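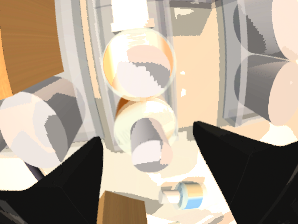 Simulated view from between the gripper fingers, Okthorpe cell. Clear spheres in the middle, pale cylinders to both sides.

Our Work > Grants and Reports > Okthorpe Cell > Progress Report, May 2025

Hi everyone at the Taline fund,

Second report on the Okthorpe cell! The last one went to you in March and was mostly me complaining about a shipping crate, so I'm very happy to have some real work to tell you about.

Quick refresher for whoever is new on your side. The cell is one arm, one two-finger gripper, one table and a guard fence, and we use it for sorting mixed parts that don't like being sorted. Your grant pays for getting it set up properly and keeping it running, plus the simulated copy that we try everything on first. The picture at the top comes out of the simulated copy. I've been staring at that view so much that I see black fingers when I close my eyes.

Where the real cell stands

The arm is bolted down and level. I re-shimmed the base plate twice (the floor at Okthorpe slopes toward the drain, which I really should have checked before the first time) and then went back over every bolt with the torque wrench and a paint pen. The paint marks are great. I walk past in the morning, look down, and if a line has shifted I know that bolt has moved. So far one has, on the corner nearest the door, and it has a new lock washer now.

The gripper came off for service at the end of last month. Trajkovski, who supplied it, want it stripped and greased every 500 hours and we were a bit past that. I did it on the bench with the manual open and it took most of an afternoon, mainly on account of one tiny retaining clip that flew under the compressor. Both fingers are back on, both tips cleaned. The right finger had a little side play before and I've taken most of it out. Not all. I'll get to that under problems.

Cables: rerouted along the back of the arm with a longer loop at the wrist. The old loop was rubbing on the elbow cover and had started to polish through the jacket. Replaced the worn cable and put the spare order in the same day.

The simulated copy

This is where your money has really been showing up! We run the copy in Gininex, and the test setup now has wood-textured pieces, pale cylinders of different sizes and the clear spheres. The spheres are in there to be mean. You look straight through them and everything behind goes bent and orange, and a cylinder sitting near one can look like it's part of it. If the cell can find the edge of a clear sphere with all that going on, a bin of gray plastic caps ought to be a vacation.

We ran 813 simulated picks this period and logged every one. 700 of them were good on the first close of the fingers. The rest are a mixed bag, and I've only read through part of the log so far, but the ones with spheres touching each other are clearly the worst. The fingers go for the wrong depth and close early. I have a change to the approach angle ready to try next, coming in a little steeper so the tips aren't looking through one ball to get to another.

I also matched the finger shape in the copy to the real ones after the service. The tips had been modeled too short, which explained a whole pile of "misses" I'd been blaming on the lighting. Sorry, lighting.

Problems, and one I need your help with

The side play in the right finger. I can feel it by hand and I can see it on the dial gauge, and my guess is a worn bushing. Trajkovski can send the bushing on its own or as part of a full finger kit. The bushing alone is $98 and fits inside the maintenance line we already have, so I've ordered it. If that doesn't cure it I'd like to come back to you about the kit, which would mean moving some money over from the software line. Could you let me know if that needs a form? I couldn't find one.

The other headache is the air supply. Pressure sags whenever the saw next door starts up, and the gripper closes lazily for a second or so. I've put a small reservoir tank on our side of the wall and it's better. I want to watch it through a full week with the shop busy before I call it fixed.

Oh, and the door interlock on the fence was sticking. Cleaned it, adjusted it, tested it from both sides, and wrote it up in the cell log. We stop the cell if it sticks again, no arguing.

What's next

Bushing goes in as soon as it lands, then a fresh calibration of the gripper, then the steeper approach in the copy with the same spheres and cylinders so I can compare like with like. Once I've read the rest of the failed picks I'll send you the sorted list as a spreadsheet. After that I want to put real clear parts on the real table and see how badly it goes.

Spending is on track, and the receipts are in the shared folder under the same headings as last time. If you want to come by and see the cell, please do, just wear closed shoes and park on the street side. The yard is full of pallets again.

Thanks so much for backing this,
the Okthorpe cell lead

We use cookies to remember your settings and see which pages get read. Accept | Manage choices

Contact us | Okthorpe Cell Project | All rights reserved | Back to top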